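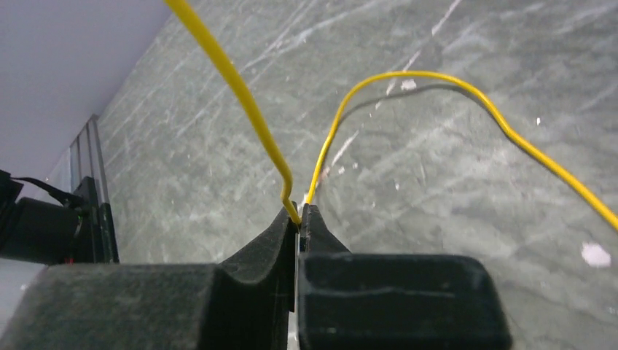 Yellow wire held at the fingertips over the gray marble-patterned surface, with a sharp kink on the left length.

Wire handling and straightening, Naidu workshop
Progress report to the Gesarov fund, 22 April 2023

Summary: the work is on budget and behind on results. We asked for 2,000 dollars to find out whether thin wire that arrives bent can be sorted, straightened and put back into use at a sensible cost. I was not convinced when we applied and I am only a little more convinced now.

Spending. 72 percent of the grant is spent. Most of it went to wire stock and bench time. The remainder is set aside for May and I don't expect to ask for more.

What we did. We worked through the first batch of 20 lengths from Bruler, all thin yellow wire. Each one was laid out, looked over and marked as usable, doubtful or scrap. The application promised that most would be usable. Seven were. The rest either had a hard bend somewhere along the length or sprang back into a curve as soon as we let go.

The long gentle waves worry me less than they did. A piece with a soft hump in it can still be routed, and in most jobs it would be hidden anyway. Sharp kinks are a different matter. We can flatten one so that it looks fine, but I have no evidence yet that the wire is sound at that spot, and I would not sign off on it by eye. The Numero guide we were given says a flattened kink is acceptable for light duty. It gives no test results, so I have left those pieces in the doubtful pile.

Holding the wire. Thin wire turns in the grip if it is pinched at one point, and the free ends wander. Gripping close to the bend gives more control over the bend and less over everything else. We have tried both and have no clear winner. The claim in our January plan that this would be settled by now was too hopeful, and I would like it struck.

Next steps. Bend tests on the doubtful pile come first. If the flattened kinks fail, I will recommend that we cut them out and accept shorter lengths. A second batch from Bruler should wait until we have that answer. They have offered it at a lower price, but cheap wire that ends up in the scrap bin is still a cost.

The next report will have the test figures and a final statement of spending.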